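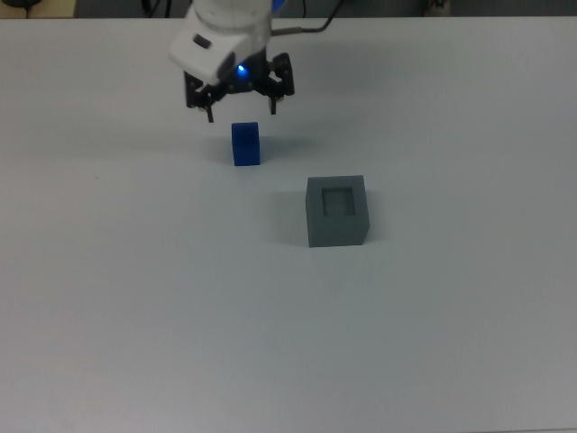
Can a machine do your dishes yet? No. "Not this year, not next," says the engineer at Mamer, a small outfit trying to get arms into stockrooms and, some day, kitchens. We talked on September 7, 2022, in between two other calls, so forgive the rough notes.

What they work on now is fitting. Block into a hole. Sounds like a toddler's game – and the engineer is fine with that. "Every chore has a bit of this in it. Plug in the socket, lid on the jar, battery in the remote. If you can't do the block you can't do the plug."

So how close? Depends what you count. Same part, same spot, good light: some 200 tries in a row without a person stepping in, they say. Turn the box a little and things get shaky. "People don't notice how much they feel their way in. You wiggle. You don't even look."

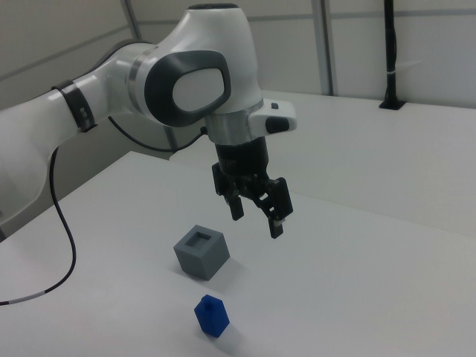
Over at Stodberg, which packs spare parts for pumps, the floor manager thinks the wiggle is beside the point, and told me that a machine which needs the bin put in the same place every morning has just handed somebody a new chore.

The engineer doesn't argue much. "Fair. That's where we loose people." They ran a trial there last November, 14 shifts, sorting seals into trays. It kept up for the first 2 hours of most shifts, then the trays got bumped and somebody had to go fix it. Stodberg passed. Might look again, no promises.

And the home? Laundry is the one everybody asks for, also the one the engineer least wants to talk about. Cloth changes shape every time you touch it. A block doesnt. Setting a table, maybe, if the plates are all alike. Loading a dishwasher, "ask me in 4 years."

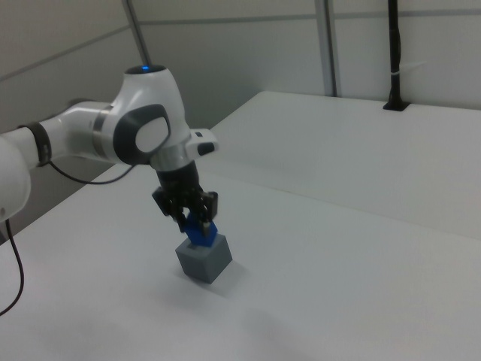

*Block in the box, fingers still closed on it.*

Last question, would you have one at home? Long pause. "For putting groceries away, sure. Cans only." Then the other call came in and that was it.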